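**Wanyama Workshop members complete first phase of shared gripper build**

WANYAMA, Tuesday, February 11, 2025: Members of the Wanyama Community Workshop have completed the first phase of a two-finger robot gripper intended for sorting small household items on a tabletop. The project, named Reven, was approved by the workshop's board last fall with a budget of $3,000, of which 35 percent remains unspent.

The gripper uses one dark finger and one orange finger, each with a stepped inner edge and small round holes in its face. According to the project plan, the two colors allow members reviewing recordings to tell the fingers apart quickly.
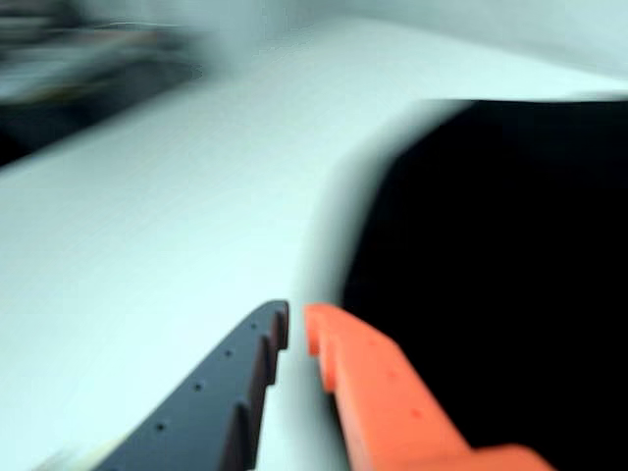
Work on the fingers took up most of the winter. An earlier pair with smooth inner edges was retired after members found that thin items slipped during lifting. The stepped edges were drawn up at the workshop and made on its own machines, and the files have been placed in the members' library. Motor controllers were bought from Helex under the workshop's standing account.

The current trials use ordinary belongings set out on a white surface, among them a steel wristwatch, a braided cable, a soft pouch and a plastic bottle. Linked metal and coiled cable are regarded as the hardest pairing, and the test plan calls for them to be placed together as well as apart.
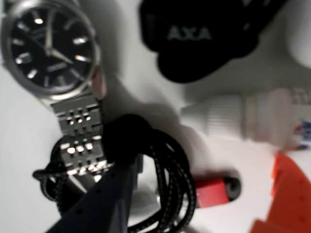
**Neema Mwakalinga**
*Communications Officer, Wanyama Community Workshop*

A total of 168 trials is planned for this phase, and 98 had been logged by the close of last week. Results will be released when the full set has been reviewed.

"We asked for a gripper that members could repair themselves with the tools in this building," said Gerrit Pretorius, project lead. "The fingers meet that requirement. The wrist joint does not yet, and it will be redrawn."

The second phase is scheduled to begin in March and will cover the wrist joint and a replacement for the present wiring. Fisance, a local parts supplier, has agreed to provide bearings at cost. Members who wish to take part must hold a current bench safety card and should sign up at the front desk. Bench hours for other projects are not affected.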